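Flukgate Plan Letters

README for the second release

Hello, and thank you for opening this file before opening the data. Flukgate is a small collection of letters that health plans send to their members, typed out by hand and sorted by what the letter is trying to tell you: that a claim was paid, that a claim was turned down, that your premium is changing, or that you still owe something toward your deductible. We started it at Huritz because we kept running into people (our own parents included!) who had a drawer full of these letters and no clear idea which ones needed an answer.

The release holds 107 letters, all from plans people bought on their own or got through a job. There are no Medicare letters in it, and no dental or vision ones either. Every name, member number, street address, and phone number was replaced by hand before typing, and then Belmiro Brandão read each letter a second time with a cup of coffee and a very suspicious eye. If you spot something he missed, please write to us before you do anything else with the file.
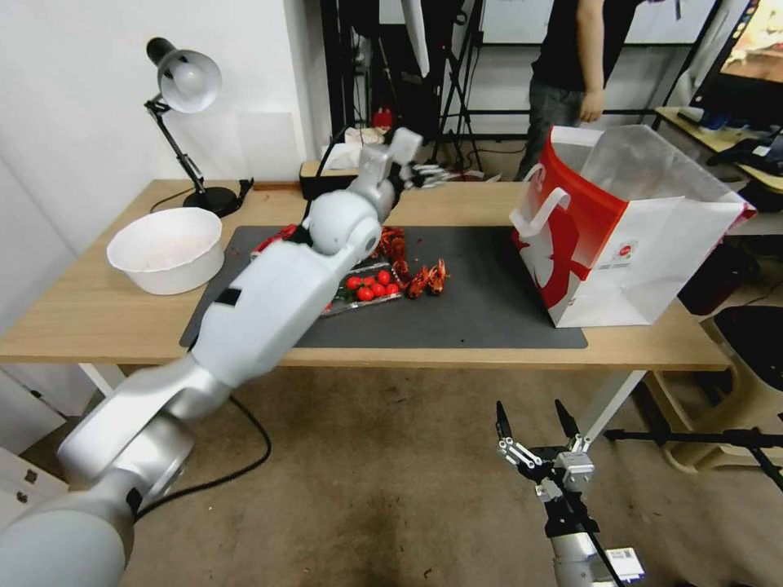

What's in the folder

letters.csv has one row per letter. The columns are letter_id, letter_type, plan_kind, body, reply_needed, and days_to_reply. The last one is blank when the letter gives no deadline, and I would ask you kindly not to read a blank as a zero, which is a mistake I made myself in the first release and spent most of March undoing.

terms.txt is a plain list of words that show up in the letters, with a short meaning next to each, such as "allowed amount" and "coordination of benefits." Sabine Ruppert wrote the meanings for ordinary readers, so a benefits lawyer may find them a bit loose. Please don't use them to settle an argument with a plan!

held_back.csv has 12 letters we kept out of the main file for testing. They have the same columns.

How the labels were made

Two of us read every letter and picked a type separately. We disagreed on 17 of them, nearly always where one letter both explained a payment and refused part of it. Those are now marked "mixed," and the two original choices are in the notes folder, in case you would have gone the other way.

Known gaps

Only five letters are in Spanish, far too few to learn anything from. Letters about prior approval for medicines are thin as well. Long tables were flattened into lines of text, so a few dollar amounts sit a little far from the service they belong to. Grerkex, our script for checking columns, will warn you about these rows but will not fix them.

Using it

You may copy, change, and share the files for teaching or research, as long as you keep this README with them. Please don't use them to decide whether anybody's claim gets paid, and please don't try to work out who the members were.

Last updated Tuesday, July 21, 2026. Corrections go to Sabine, with the letter_id in the subject line if you can manage it.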